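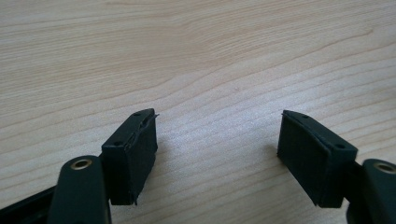

What the hand tools are doing to the packing benches

By Nadhirah Halim, for the Lellmont staff newsletter, 2025-02-07

By now most of you on the ground floor have had a turn with one of the hand-held grippers, and those of you upstairs have at least heard the complaints. The plan from Dinent, who supply them, is simple enough on paper. We do our ordinary bench work holding the gripper, it records how the work is done, and in March a pair of robot arms goes onto the first bench and does the same work from what it has learned. I was asked to write something upbeat. I've written what people told me.

The first thing is speed. Teguh Wijaya has been on sorting and packing for 17 years and he is quick with his hands, so it's a strange sight to watch him pick up a small carton with two black fingers, put it down crooked, and pick it up again. He says it's like eating soup with tongs. The target for this stage is 3000 recorded picks, and we were told it wouldn't affect output. It has affected output. The evening crew has been finishing what the day crew couldn't get to, and the rota still shows the old numbers.

The second thing is wear. The soft pads on the fingers take all the contact, and the covering peels. On one of the tools a strip has come up along the edge of the left pad and curls out, while the right pad has held up better. Hidayah Hutapea asked at the last briefing whether a pad in that state still grips the way it should, and whether the arms will be learning from a bad pad. The answer was that it "should average out." I'd like to see that in writing. Spare pads are meant to be kept in the drawer under the label printer. If the drawer is empty, tell Hidayah and she'll chase Dinent.

Then there are wrists. Five people have mentioned sore wrists to me, always in passing, always with "it's probably nothing." Please put it in the book by the first aid cabinet anyway. Holding a tool out in front of you for a full shift is a different job from the one you were doing in the fall, and if it isn't written down it didn't happen as far as the insurance people are concerned. Sessions are supposed to stop at two hours. Some have been running longer to catch up, and I'd ask team leads to quit doing that.

What most people want to know is what happens to them after March. Darmawan Wibisono, who runs the project on our side, told me no positions are being cut this year and that bench staff will be "moved toward supervision and exceptions." I asked how many people it takes to supervise two arms. He said that was still being worked out. I believe him, and that's partly what bothers me – we're some way into teaching the replacement for a task and the new job doesn't have a description, a pay grade or a chair.

To be fair, Haziq Pelupessy is in favor of it. He did a spell at Hirner, where the heavy end of the line went over to machines, and he says his back is the better for it. He'd happily never tape another carton. Maybe he's right about the heavy work, though nobody here has proposed automating the heavy work. They've started with the light stuff, the part of the day people sit down for.

Questions for Darmawan can go in the tray at the Ginting Road reception desk, signed or unsigned. He has agreed to answer them in the next issue and I'll print whatever he sends, including the ones where the answer is that he doesn't know.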